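De : Covadonga Mateos
À : liste robots-atelier
Date : 24 novembre 2024
Objet : Re: Arrêts intempestifs bras droit, c'est réglé ?

> Le correctif Mudeo est installé sur les deux bras. Plus de 500 cycles
> sans défaut, je propose de fermer le ticket 407 et de remettre
> la vitesse nominale lundi.

Bonjour à tous,

Je ne suis pas convaincue. Les 500 cycles ont été faits à vide, pinces ouvertes, et le défaut n'est jamais apparu à vide. En août, on nous avait déjà annoncé la même chose avec la version précédente – et on a eu 11 arrêts en une semaine, tous pendant la prise à deux bras. 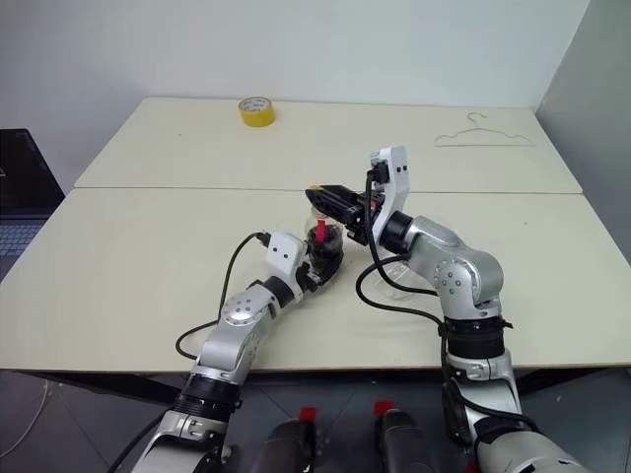

Pince gauche sur le gobelet, pince droite juste au-dessus du bâtonnet rouge.

C'est dans cette posture que je veux voir des essais, avec le gobelet rempli. Vallejo soupçonne le câble du poignet droit, Grolent parle d'un seuil de couple trop bas. Personne n'a mesuré ni l'un ni l'autre, que je sache. Un correctif logiciel qui guérit un câble, je demande à voir.

En attendant je laisse le ticket ouvert et la vitesse réduite. Si quelqu'un a gardé les journaux d'août, qu'il me les envoie bruts – pas le résumé de Welance, les horodatages y sont arrondis et on ne peut rien en tirer.

Covadonga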